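3.2 Where bedding and clothing are kept between washes

Most earlier work on household laundry has asked how often people wash and at what temperature. Less has been written about the hours and days in between, when an item has been used but is not yet thought dirty. We use the term 'resting place' for wherever such items are put down. The term was first used in our pilot work in Jillum, where people spoke of clothes 'having a rest' on a chair or a banister.

Interviews were held in 48 households across two towns, Jillum and Stelmont. Each household kept a laundry diary for two weeks in June and was paid a small sum for doing so. The diaries gave us some 2,000 entries. Entries with no item named were left out, as were those for towels, which are treated in Section 3.4. All coding was done by Hiwot Gidey using the scheme set out in the Davell report, with one change - 'bed' and 'bedroom chair' were split into separate codes.

The bed was the most common resting place in both towns. It was used in the daytime for sorting, for folding and for laying out what would be worn next. People in smaller homes relied on it more, and several said they had no other flat surface large enough. Those with a spare room tended to use the spare bed and then leave things there for days. One respondent in Stelmont said that she washed her duvet cover more often than she would like, as outdoor things were always being put down on it.

This bears on the question of how bedding gets dirty. Cunha treats the duvet cover as an item soiled only by the sleeper. Our diaries suggest that daytime use matters as well, and 215 entries record a bag, coat or other outdoor item on top of the bed. Patterned covers were said to 'hide more' and were kept on for longer, though the difference was small and we would not press the point.
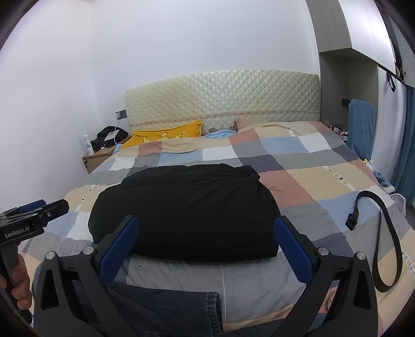
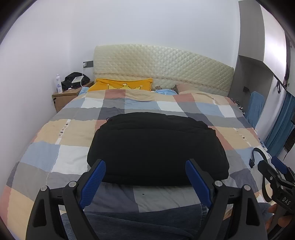 Figure 4. Black fabric items resting on a bed.

Chairs came second, followed by door hooks. Hooks were used almost entirely for dressing gowns and coats, and items left on them were seldom moved to the wash within the diary period. We return to hooks in Section 5, where the Stelmont households are taken on their own.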